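Two weeks with the Beltamine hand grippers

I promised in my last post that I will write about the Beltamine kit after I had used it properly, so let me do it now. I paid for it myself, 745 dollars with shipping, and I had to wait until April because the first batch was sold out.

The kit is a pair of grippers which you hold in your hands. You do a small task with them, the camera on each one records it, and the software from Relatwood makes the recording into training data for a robot arm. I have no arm at home. My friend Hema Sundaram has one in her lab and she agreed to run my recordings there.

The finger pads are the part I like most. They are black rubber with many little nubs, and thin plastic things stay where you want them. With my older pair from Banier I was dropping every second comb or pen — very tiring when you want to finish 300 recordings before dinner. 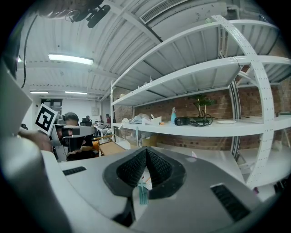

The weight is another matter. For the first 90 minutes I felt nothing, then my wrist started to complain, and the next day it was complaining still. Divya Unnithan, who has smaller hands than me, could not reach the trigger comfortably without moving her palm forward. There is no size option, and I think there should be one.

Setting up was easier than I expected. The printed guide is short and the calibration worked at the second try. The first time I had the marker card turned the wrong way, and the software gave me only a red line with no explanation. Raju from their support answered my email the same evening, so I give them a good point for that.

Would I buy it again? Yes, for the pads alone, but I would borrow one first if you have small hands. A lighter body is planned for July, and I will ask if the old pads fit on it.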